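From: Polyxeni Katsaros
To: kouris-users
Date: 29/08/2019
Subject: Re: [kouris-users] wrist flips and near-misses when the target is past the table

Hi Leonidas, hi all,

I have been waiting for someone to bring this up! I spent most of the last two weeks in exactly this corner of the planner, so please forgive the length.

Leonidas Bakalis wrote:
> We are running the Kouris planner in simulation with a Panda model
> on the Gredby scene set. Anything over the table is fine. As soon
> as the goal is on the far side (a chair seat, a low shelf) we get
> one of two things. Either the wrist does a huge spin halfway
> through, or the path comes back as valid and then the held object
> grazes the table edge on playback. Shrinking the step size helps
> a bit with the second one but planning gets painfully slow.
>
> Is this a known problem? We are on the June release with the
> default config. I have 287 logged plans I can share if they are
> of use to anybody.
>
> Also, what does attach_margin do? The docs have one line on it
> and the line is "margin for attach".

Yes please to the 287 plans. I would love to run the new branch over all of them. Put them anywhere Christos and I can reach and I'll report back to the list.

You have two separate problems and they happen to show up in the same place, which made it very confusing for me too. I'll take the grazing first.

In the June release, when you call attach() the held object gets added to the collision model of the hand. Good. But the edge checker (the bit that tests the motion between two waypoints, as opposed to the waypoints themselves) works from a cached copy of the hand geometry, and that copy is made when the scene loads. So every waypoint is checked with the object and every stretch between waypoints is checked with an empty gripper. When you shrink the step size you get more waypoints, so more of the path is checked properly, and that matches what you are seeing. You can have the big steps back once the cache is refreshed.

Until the fix is merged, call scene.rebuild_hand() right after attach() and again after detach(). It is cheap. If you forget the second one you will get phantom collisions with an object you have already put down, and I can tell you that is a lovely way to lose an afternoon.

My test case is very close to yours, a chair just past the far edge of a table:
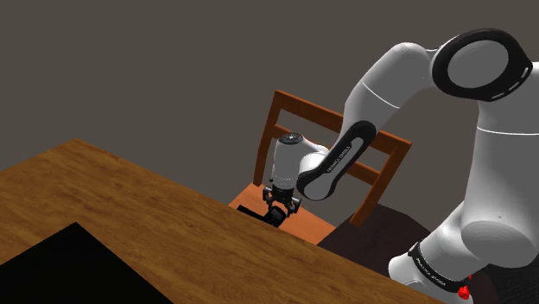 Chair-seat test in the simulator, gripper down near the far table edge.

I like this pose for testing because there is so little room to be sloppy. The tool is pointing down, the forearm passes in front of the backrest, and the table edge and the seat are both right there in the distance query. If the checker is ignoring the object in the hand, even for part of the motion, a setup like this finds it fast. I would happily swap ten open-table tests for one of these!

Now the wrist spin. The default IK seeding picks the solution closest to the start configuration and then hands that single goal to the planner. For goals over the table that is usually a sensible choice. For goals past it, the nearest solution can sit on the wrong side of a joint 7 limit, and the only way to keep the gripper vertical along the path is to unwind the whole joint. The planner is doing what we asked. We asked for the wrong thing.

Try this in your config:

ik.seeds = 90
ik.keep_goals = 8
goal.yaw_free = true
cost.wrist_travel = 0.4

The one that matters most is goal.yaw_free. If your object can be placed at any rotation around the vertical, tell the planner so — it opens up a whole family of goals and most of the spins simply go away. If the rotation does matter for you, leave it false and put keep_goals up a little. The seed count can go higher, but I stopped seeing any difference past 90 and the startup cost does grow.

Please don't crank cost.wrist_travel to 5 or whatever. I tried. The arm becomes so unwilling to turn its wrist that it swings the elbow all over the place to make up for it, and then you have a new and more interesting problem with the backrest.

As for attach_margin, sorry about that doc line, it's mine. It is the padding in meters added around an attached object, on top of the general scene padding. The two add up. With the defaults you can end up with a seat goal that is reported as unreachable because the padded object is already touching the padded seat before you start. For final placement I set attach_margin to zero for the last short segment only and use a straight-line approach from a pre-place pose. For everything before that I keep the default. Fotini has a helper for this in the Bratow scripts called two_stage_place, and it does the switching for you so you can't leave the margin off by accident.

One open question for the list, and I'd really like opinions. Should attach() rebuild the cache on its own? I say yes, it's the least surprising thing. Chrysanthi pointed out that people who attach many small objects in a loop (the Valtent bin scenes do this) would pay for a rebuild on every pass. We could mark the cache dirty and rebuild at the next query. It is a little more code, and I need to look at what happens when two planner threads hit it together before I promise anything.

The branch is called hand-cache if you want to try it early. It has the refresh fix but none of the IK changes, those are config only. If you do run it, please send me any plan where the path is valid and the playback still touches something, with the random seed. Even one would be great.

Thanks again for writing this up so clearly, Leonidas. The note about the step size saved me from chasing the wrong function for another week.

Cheers,
Polyxeni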